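Visit to the Horrocks workshop, Zemthorpe, June 23, 2020

We got in at the side door and had the cutting room first, then the table shop. Horrocks covers up to 60 tables a year – card, craft and sorting tables, mostly for Prerkby. The felt comes on 23-yard rolls and is glued from the middle out. I asked about the teal-green and was told it hides chalk badly. 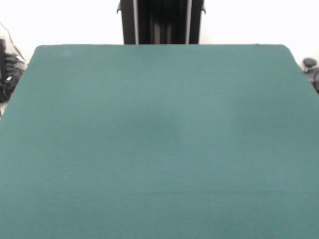
Milagros Chávez wrote in afterwards that hers pilled within six months and a lint roller made it worse.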